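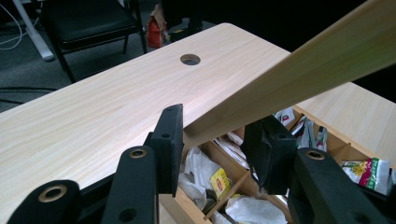 Hauswirtschaft und Gästebetreuung
Begleitblatt zu Einheit 4: Der Besprechungstisch und das Teeangebot

Stand: 21. November

1. Gegenstand der Einheit

Behandelt werden die Vorbereitung von Tischflächen in Seminarräumen sowie die Bestückung und Pflege von Teekästen. Grundlage ist der Hausstandard der Tagungsstätte Rebane. Die Kenntnis des Reinigungsplans aus der vorigen Einheit wird vorausgesetzt.

2. Tischflächen

Helle Oberflächen mit Holzmaserung werden nebelfeucht in Richtung der Maserung gewischt und anschließend trocken nachgerieben. Streifen sind im Gegenlicht zu kontrollieren. Kabeldurchlässe werden mit einem trockenen Pinsel gereinigt; Flüssigkeit darf nicht in die Öffnung gelangen. Lose Bretter und Leisten sind vor dem Eindecken von der Arbeitsfläche zu nehmen.

3. Der Teekasten

Verwendet wird ein Holzkasten mit Facheinteilung und Klappdeckel. Eine Glasscheibe im Deckel erlaubt die Sichtkontrolle bei geschlossenem Kasten. Scharnier und Deckelrahmen werden nur trocken abgewischt.
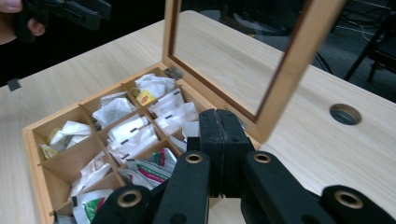

Aus dem Kurs Steren kam hierzu der Einwand, eine strenge Sortierung halte bei laufendem Betrieb kaum eine Pause lang, und man solle lieber öfter nachsehen als aufwendig ordnen. Dem ist insoweit zuzustimmen, als die Kontrolle nach jeder Pause Vorrang hat. Die Grundordnung wird gleichwohl einmal täglich hergestellt:

a) Sämtliche Fächer leeren und Krümel mit dem Pinsel entfernen.
b) Zerknitterte oder geöffnete Umschläge aussondern.
c) Beutel nach Sorten aufrecht einstellen, Aufdruck nach vorn.
d) Je Fach höchstens 8 Beutel vorsehen, damit sich der Deckel ohne Druck schließen lässt.

Für eine ganztägige Veranstaltung ist ein Vorrat von etwa 70 Beuteln bereitzuhalten. Die Reserve verbleibt in der Originalverpackung im Schrank.

4. Aufgabe zur Nachbereitung

Erstellen Sie für den Seminarraum Fivia einen Bestückungsplan mit mindestens 4 Teesorten. Koffeinhaltige und koffeinfreie Sorten sind getrennt auszuweisen. Der Plan ist zur nächsten Sitzung in Papierform mitzubringen.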